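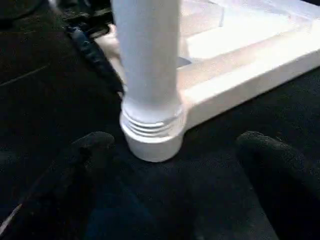

Ashraf Hamdy wrote back to my long whiny message that the first month in any apartment doesn't count, and that I'm not allowed an opinion on the place until I've been sick in it once and had people over once. Well, I had the cold last week, so that's half of it done!

January is a dumb time to move. I said so in November and then signed the lease anyway, because of the kitchen window. And I do still love the kitchen window. In the morning the light comes in over the laundromat roof and lands right on the stove, and I stand there in my socks with my coffee feeling like somebody who has her life together. Then the radiator starts up. It has two settings, off and bakery. It also knocks, mostly at 2 a.m., five or six good hard ones and then a sort of sigh. I've started lying there waiting for the sigh.

Went down to ask Radek on the first floor if his does it too and ended up staying an hour. He does get the knocking, he's just used to it (he's been here since the rent was nothing, which he told me twice). He gave me a jar of pickled peppers and told me which dryer not to use. The one by the door. It eats quarters. I'd already fed it mine, of course.

Other findings: the 94 bus stops right at the corner but only goes downtown until seven, and after that you have to walk up to the library. The grocery store with the green awning has the good cilantro and terrible onions. My mail is still going to the old place, and Quang Phí is being an angel about it and texting me photos of the envelopes so I can tell him what to throw out. One of them was the gas bill, $259, for a month when I was barely home?! I called. I was on hold through a whole load of laundry and then got cut off. Trying again tomorrow with snacks.

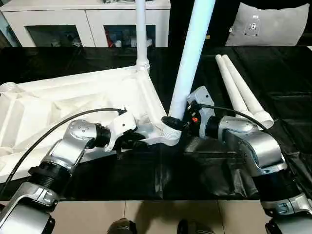
White base on the black table, ribs showing.

I've decided the having-people-over part is going to be soup. Lợi's bringing bread, Tuấn said he'd bring "a dessert," which could mean anything from flan to a bag of gummy worms, and I'm doing the big chicken one with the ginger. I don't have enough bowls. I have four bowls and a very large mug. Mom says to buy a cheap set and I know she's right, but I keep thinking the blue ones have to be in a box somewhere. There are three boxes I haven't opened and I'm pretty sure two are books. The third one clinks.

I did get the curtains up in the bedroom, by the way. They're too short. They hang a good hand above the sill and look like pants on a kid who just had a growth spurt, and I'm leaving them that way until spring. The rug from the hall closet went down in the bathroom, no idea whose it was, but it washed up nice.

What else. Walked all the way around the park before dinner because my legs wanted it, saw a man trying to carry a Christmas tree and a pizza at the same time. Ate the peppers straight out of the jar for a snack. Need: lightbulbs, sponges, a second key for Lợi, ginger.

Bed now. It's almost eleven and the radiator's already ticking.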